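**Torkevwood Grazing Mediation Project: progress to April 20, 2022**

The second grant payment was spent on field mediation between crop growers and cattle owners in the Drikby and Fevside districts. Of 14 disputes brought to us, 7 are settled in writing and 3 went to the district court. The rest are still open. Thijs Bakker handled the Fevside cases.
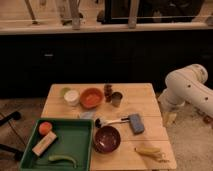 Tray with fruit and a green vegetable on a wooden table.

Marking of the cattle route is behind schedule. Over 3,719 meters are staked, but the stretch past the Timmermans farm waits on a signed access agreement. Hilde Van Leeuwen meets the owners again next month.

We ask to move the unspent fuel money to radio notices before the September harvest.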